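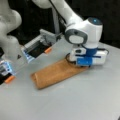
¿Puede ya una máquina doblar la ropa de una casa?

Puede doblar algunas piezas, en una mesa despejada y con una persona cerca que prepara la pieza siguiente. Una cesta entera con calcetines, camisas y una sábana ajustable, todavía no.

Las manos que faltan: galería de Waltholm
Octubre de 2019

En el taller de Waltholm trabajamos desde mayo con una pregunta sencilla, que nos hacen los vecinos, los familiares y los dueños de dos lavanderías de la zona: cuándo se podrá dejar una toalla encima de la mesa y volver más tarde para encontrarla doblada. El proyecto se llama Pala y se ocupa solamente de tareas pequeñas, de casa y de tienda. Esta página reúne unas pocas imágenes con notas cortas. No es un informe técnico y he intentado escribirla para personas que doblan toallas, más que para personas que programan brazos.

La tela es un material difícil para una máquina. Una caja tiene la misma forma cuando se levanta y cuando se deja; una toalla cambia con cada contacto, y el borde que estaba a la vista queda debajo. Nosotros lo resolvemos con los dedos, casi sin mirar. Un brazo tiene que buscar el borde, tomar una sola capa y no arrastrar lo demás.

Presionar y esperar

Con la tela marrón plegada por un extremo, el brazo de la derecha apoya su pinza en el otro y el de la izquierda tiene los dedos abiertos. Una persona hace lo mismo con la palma de la mano: sujeta un lado para que no se mueva mientras trabaja con el otro. En el taller llamamos a esto «la mano tonta», aunque es la que más tiempo nos ha costado ajustar. Si aprieta poco, la tela resbala. Si aprieta mucho, se forma una arruga que después hay que quitar, y quitar arrugas es otra tarea completa.

En la serie de este otoño hicimos 500 intentos con toallas de un mismo tamaño. De ellos, 422 terminaron con un doblez que pondríamos en un armario sin corregirlo. La cifra me parece buena para un laboratorio y mala para una lavandería, donde cada toalla mal doblada significa que alguien debe parar y repetir el trabajo.

La toalla extendida

Antes del primer doblez, la toalla debe estar plana. En la imagen siguiente la pieza azul del brazo derecho descansa sobre la tela, y la otra pinza está abierta, con una punta naranja más allá de una esquina. Para elegir por dónde agarrar, las esquinas son nuestro sitio preferido – y también el sitio donde se cometen más errores, porque en el rizo las capas se pegan unas a otras.
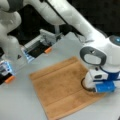
Una lectora de la página nos escribió que en su casa doblar es la parte agradable, con la radio puesta, y que pagaría antes por una máquina que recogiera la ropa del suelo, separara los colores y diera la vuelta a los calcetines. Añadía que una toalla es el ejemplo fácil y que le gustaría ver una funda de edredón.

Tiene razón en las dos cosas. La toalla es fácil, y por eso empezamos por ella: es casi cuadrada, no tiene mangas y no tiene botones. En cuanto a recoger del suelo, es un problema distinto, y los compañeros de Ansah, que trabajan con cestas mezcladas, dicen que lo peor es reconocer dónde acaba una prenda y dónde comienza otra. Nosotros recibimos cada pieza ya separada. Es una ventaja grande y conviene decirlo, porque en los vídeos cortos esta parte del trabajo no suele aparecer.

También nos preguntan por la velocidad. Una persona con costumbre es mucho más rápida y puede hablar mientras dobla. La máquina es lenta, pero no le duele la espalda, y para una lavandería que trabaja de noche esto puede tener su valor. De los precios prefiero no escribir todavía.

Los dedos cerca de la mesa

La última imagen muestra los dedos blancos de la pinza juntos, muy cerca de la superficie, y la tela marrón que pasa por debajo del soporte azul. Trabajar a esta altura es delicado: un poco más alto y los dedos cierran en el aire, un poco más bajo y tocan la mesa. Al fondo, delante de la estructura de aluminio, hay un pequeño objeto naranja.

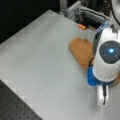 De la mesa a la tienda

El paso siguiente se hará con Drastar, una tienda de ropa de hogar que nos deja una mesa en su almacén. Allí las toallas llegan nuevas, todas con la misma forma, y esto nos ayuda. En cambio, la luz cambia durante el día y los empleados necesitan el sitio para otras cosas – en el taller no tenemos este problema, la mesa es siempre nuestra.

La idea es probar primero con toallas de mano y dejar las de baño para más tarde. Las personas de la tienda decidirán si un doblez sirve o no sirve, con sus propias costumbres, que son más exigentes que las nuestras. Cuando tengamos imágenes del almacén, las pondremos en esta misma galería, debajo de las actuales.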